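Workshop Tips: Sharing the Sorting Bench

Since the arms were installed at the Tilden workshop, bench staff spend less of each shift sorting small parts and more of it checking them. The following practices apply to all who set up or clear the bench.

Line the steel tray with clean white paper before parts are laid out. Small connectors are easier to find against it.

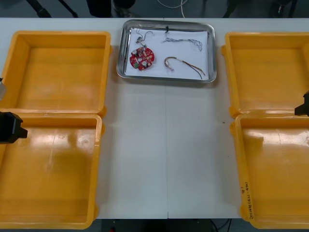
Sorting bench with steel parts tray and yellow bins.

Keep wire bundles apart from circuit boards. Twisted leads should be separated by hand before the arms are started; this task remains with staff. Inspect the gripper tips every 288 cycles and wipe them with a dry cloth.
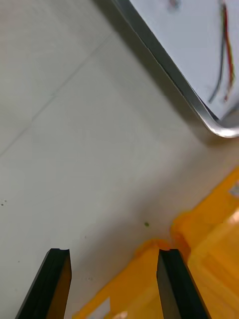

Bins should be returned to their usual positions after cleaning. A bin that has shifted should be corrected only when the arms are stopped. Staff who formerly sorted full time now rotate to inspection after six weeks of training. Questions about rotation may be directed to Dede Arthur before the December schedule is posted.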